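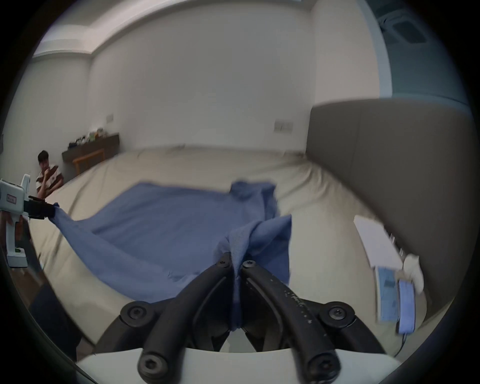
Blue cloth going over a beige sheet.

Fifteen years on paper

Several of you in Ridthorpe have had the same leaflet through the door, and four readers have sent me theirs with a question mark in the margin. It's from a firm called Drestby, selling an outside wall coating by the name of Gakar. The promise is that you have your walls sprayed once and then forget about paint for 15 years. The quote for a typical semi comes to £3,675, with a discount if you sign on the day of the visit. I don't like discounts that run out when the salesman gets back in his van, so I asked for the full terms and read them at the kitchen table.

They run to nine pages. The leaflet runs to one side of glossy paper, so you can guess which of the two most people see before they put their name down.

The guarantee covers "flaking, peeling and chipping of the coating under normal conditions". It doesn't cover fading, green growth, staining from gutters or cracks in the render underneath. Walk down any street round here and look at what is wrong with the outside walls. There's a bit of peeling on the south-facing fronts, I'll grant you. Mostly what I see is green on the north side, brown streaks under a gutter joint and hairline cracks running off the corners of windows. Your coating could fail in every way that walls in this town generally fail and you'd have no claim.

Then there is the inspection. The guarantee stays in force only if Drestby comes and looks at the walls every year, and the visit costs £166. Over the full term that is another £2,490, which isn't mentioned on the leaflet at all. Miss one and the guarantee lapses. I rang to ask what the inspector does for the money and was told it is "a thorough visual check". I asked if that meant looking at the wall. The man said it did. 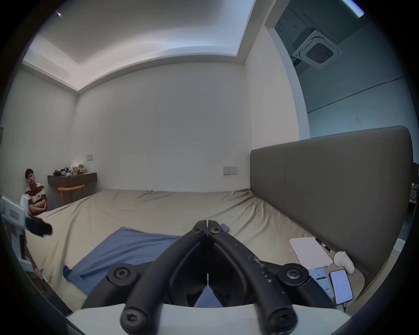
Bedroom with the beige sheet on the bed.

I wanted to hear from somebody who paints houses for a living and isn't selling this stuff, so I rang Kanako Takeda at Ikeda Decorating, who did our stairwell a while back and charged what she said she would. She was more generous to the product than I was. Thick coatings of this kind can be perfectly decent, in her view, on render that is sound and properly dry. Her worry was old walls. A lot of the houses up by the station have solid brick under a later render, and if water gets in behind a thick skin it can be slow to get out again.

"Ask them what they do about damp before they spray," she said. "If the answer is a meter reading and a shrug, I'd leave it."

I did ask. The answer was that the surveyor "takes damp into account". I asked how, and was promised a call back. I've had no call.

She also talked me through what an ordinary repaint involves: wash it down, kill the growth, fill the cracks, seal anything chalky and put on decent masonry paint, 3 coats where it's bare and two elsewhere. Most of the labour goes on the washing and filling. Drestby's terms allow for "light surface preparation" and charge extra for repairs, at a rate to be agreed on site. So the £3,675 isn't really a fixed price either, unless your walls are already in good order, and if they are I'm not sure why you'd be spending the money.

I should be fair. Two readers have had Gakar put on. One is happy with it and says the crew were tidy and taped the windows well. The other is happy too, though hers went on last January, and a wall that looks smart in its second year tells me very little about its tenth. Masonry paint looks smart in its second year as well. Spraying outside in January seemed odd to me, and when I mentioned it to Kanako there was quite a long silence on the phone.
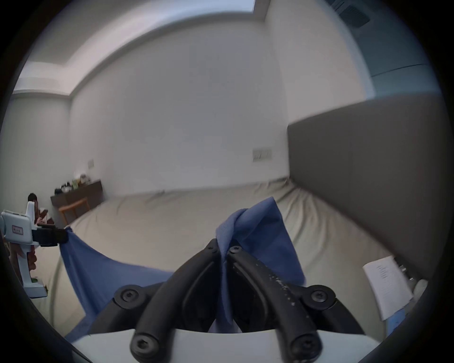
The blue cloth stretched loosely across the bed.

If you're still tempted, here's what I would want in writing before handing over a deposit:

The lowest temperature they'll spray at, and what happens to your date if the weather turns.

The cost of crack repairs by the metre, agreed before work starts.

The yearly inspection fee, whether it can go up, and by how much. The terms say it is "subject to review", which I take to mean up.

Who stands behind the guarantee if Drestby stops trading. I couldn't find an insurer named anywhere in the nine pages. The firm says one can be arranged "on request", so request it, and get the policy itself and not a letter about it.

Whether the guarantee passes to a buyer if you sell. It does, as far as I can see, for a transfer fee that isn't stated.

Get two ordinary repaint quotes too, from people who'll get up a ladder before naming a price. Clear the gutters first whatever you decide. Mine were full of moss, and half of what I'd taken for bad paint under the back bedroom window washed off with a bucket and a stiff brush.

I've sent Drestby a list of these points and will print the reply if one comes. If you've had the coating on for longer than five years, anywhere, I'd very much like to see your north wall.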